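4. House rules for handling tableware

When we started the Mimolwood collection I figured the rules would fit on an index card. Close the fingers, lift the plate, put it down somewhere else, save the file. By February the card had turned into a shared document with so many comments in the margin that I couldn't find the rules anymore, so in this section I'll go through the ones we kept and how we came to word them the way we did (the full text is in the appendix, frozen as of 5/7/24).

4.1 Before the first grasp

Most of our early trouble had nothing to do with grasping. It was people picking up the hand-held grippers and getting going! Now each session opens with a check that takes four minutes if you don't chat through it. You open and close both grippers all the way, look over the finger faces, and wiggle the linkage to see if anything has worked itself free. If a screw turns under your fingernail, the gripper goes on the repair shelf. I pushed for a softer version of that one, where you could tighten it yourself and carry on, and lost. Haoran Long pointed out that a gripper fixed in the middle of a session gives you two different grippers in one log, and I had no answer to that.

We also write down the object set before we touch it. The Drerno set has 15 plates and bowls, and each has a code on a card kept with the set. A chipped piece is retired the same day, even if the chip is on the foot where no finger ever goes.

4.2 Two hands, one rim

Plates are where the rules get fussy. A glazed plate standing on its edge wants to roll or slide, and with two grippers in play it's very easy for one hand to undo what the other is doing. Our rule is that one gripper is the holding gripper and the other is the moving gripper, and you say out loud which is which before you start. You can swap, but you say that too. It feels silly for the first ten plates or so and then you stop noticing. Figure 3 has two plates standing one behind the other, a case that gets its own paragraph in the rules: settle on the front plate first, keep the fingers near the rim, and leave the back plate alone until the front one is clear of it.
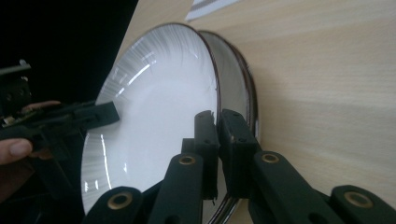
Figure 3. Two-gripper work on standing plates. Rule 4.2 applies.

Tadeo Orellana objected, when we passed the draft around, that a spoken hand assignment is worthless unless somebody checks it against the log, and that we were writing etiquette and calling it a standard. He wanted every swap tagged by hand afterward, and any session with an untagged swap thrown out.

I went back and forth on that for a good while. We tried his version on 300 episodes, and 103 of them had at least one swap with no tag. Throwing away a third of your data over a missing tag hurts, and I'll admit I sulked. But when we sat down and watched those episodes again, we kept disagreeing with each other over when the swap had happened, so the complaint was a fair one. The wording we settled on is a compromise: untagged episodes stay in the archive, marked as such, and don't go into the Bravo training split.

4.3 When to stop

Stop if a plate drops, even onto the padding. Stop if the fingers squeak on the glaze. Stop if you catch yourself bracing a plate with your bare hand, and log the episode as assisted. We don't penalize any of this, and I can't stress that enough (people hide drops when drops cost them something, and then your drop rate is fiction).

The Nondetti protocol, which we borrowed a lot from, lets the operator finish the episode after a drop as long as the object isn't broken. We went stricter. A plate can crack without showing it, and the next person to squeeze the rim is the one who finds out. So dropped pieces go on the side shelf for inspection, and the set gets a replacement with a new code. The old code is never used again.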